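Ticket: Session tickets printing with wrong admission type
Product: Skoment box office, venue module
Site: Clullard Regional Athletics Centre
Priority: High
Status: Closed

Reported by box office, 8:40 am

We are selling for the June track and field meet. The meet has a morning and an evening session each day. Grandstand tickets are sold by session. The grass bank is sold by the day, so one ticket is good for both sessions.

Since the overnight update, grass bank tickets are printing as session tickets. The stub says MORNING ONLY. The price charged is the day price, so the customer is paying the right amount and getting the wrong ticket. Grandstand tickets look fine.

We tried the following before logging this:

Restarted both counter terminals. No change.
Logged out and back in with the supervisor account. No change.
Reprinted one order from yesterday afternoon. It came out correctly as a day ticket.
Sold a new grass bank ticket to ourselves and voided it. It came out as MORNING ONLY.

We have stopped selling grass bank at the counter. Online sales are still open and we can't close them from our end.

Support, 9:05 am

Thanks for the detail. Can you confirm which ticket template the grass bank category is using? Go to Event Setup, Categories, Grass Bank, and look at the field labelled Stub Layout. Please also send the order number of the one you reprinted and the one you voided.

I have paused online sales for the grass bank category only. Grandstand is still on sale.

Box office, 9:20 am

Stub Layout is set to SESSION-A. It was DAY-A when we built the event. None of us has changed it. Order numbers sent through the secure form. 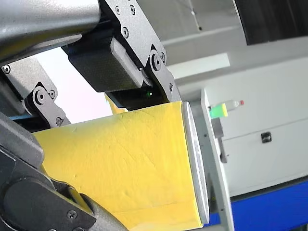 We changed it back to DAY-A and saved. When we went out of the screen and came back in, it was SESSION-A again. Tried it three times on two terminals.

Support, 9:50 am

I can see the same thing here. The field saves and is then overwritten by the parent record. In the new version, categories take their layout from the event unless the box marked Override Event Default is ticked. Before the update there was no such box and every category held its own layout. Your event default is SESSION-A, so the update has pushed that down to every category under it.

Please do this:

1. Open the Grass Bank category.
2. Tick Override Event Default.
3. Save before changing anything else. The layout field stays locked until the record has been saved.
4. Set Stub Layout to DAY-A.
5. Save again and close the screen.

Then sell one test ticket and tell me what prints.

Box office, 10:15 am

Done. Test ticket prints as ALL DAY with both session times on the stub. Barcode scans green on the handheld at gate 2.

We then checked the same barcode a second time, as if the customer had gone out for lunch and returned for the evening. It came up red, ALREADY ADMITTED. A day ticket should scan out and back in.

Support, 10:35 am

That is a separate setting. Re-entry is held in the gate profile and the handhelds only pick up a new profile when they are docked. Please dock all handhelds, wait for the sync light to go steady, and scan again. If it still shows red, check that the handheld is running the Skotberg gate profile and not the generic one.

Box office, 11:30 am

Docked all 10 handhelds. Nine came back with the Skotberg profile and now allow re-entry. The last one stayed on generic. We removed it from the charging dock, held the power button until it restarted, and docked it again. It took the profile on the second go.
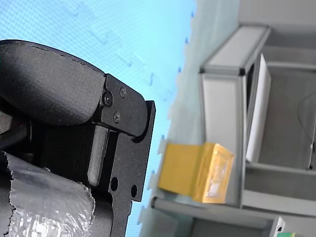
Close-up, black housing and finger plate.

What do we do about the tickets already sold? We need a number before the phones get busy.

Support, 12:10 pm

I ran the sales report against the audit log. There are 1,988 grass bank tickets sold in total. Of those, 571 were issued after the update and carry the wrong layout. All the others were issued before it and are correct, both on the stub and in the barcode.

For the affected tickets I can correct the barcode record centrally. The customer does not need a new ticket to get through the gate, but the stub in their hand or on their phone will still say MORNING ONLY. I would suggest reissuing the email tickets and putting a notice at the gates for anyone holding a printed one.

The bulk reissue tool takes no more than 500 tickets in a run, so it will go out in two batches.

Box office, 12:25 pm

Please go ahead with both. Can the email say plainly that the old ticket still works? Last season we reissued for a programme change and a lot of people turned up with both and tried to use the second one for a friend.

Support, 2:05 pm

Both batches have gone. The wording in the email is: "Your grass bank ticket is valid for the morning and evening sessions. The original ticket and this one share the same barcode and admit one person." Two addresses bounced. I have put those orders in your follow-up queue.

Grass bank is back on sale online.

Box office, 3:40 pm

Counter sales open again. Sold a dozen or so with no trouble. Both bounced customers have been phoned and will collect at the window.

One more question. We have the Śliwiński Cup later in the season, already built, with the same split between grandstand and grass bank. Does it need the same fix?

Support, 3:55 pm

Yes. I checked and it has the same default. No tickets have been sold for it, so the simplest thing is to tick the override on Grass Bank and set DAY-A before it goes on sale. If you copy an event built before the update, check the override box on every category, as the copy does not carry it across.

Box office, 4:20 pm

Override set on the Śliwiński Cup and a test ticket printed correctly. Happy to close.

Resolution: Category layout overwritten by event default after update. Override enabled, handhelds resynced, affected tickets reissued.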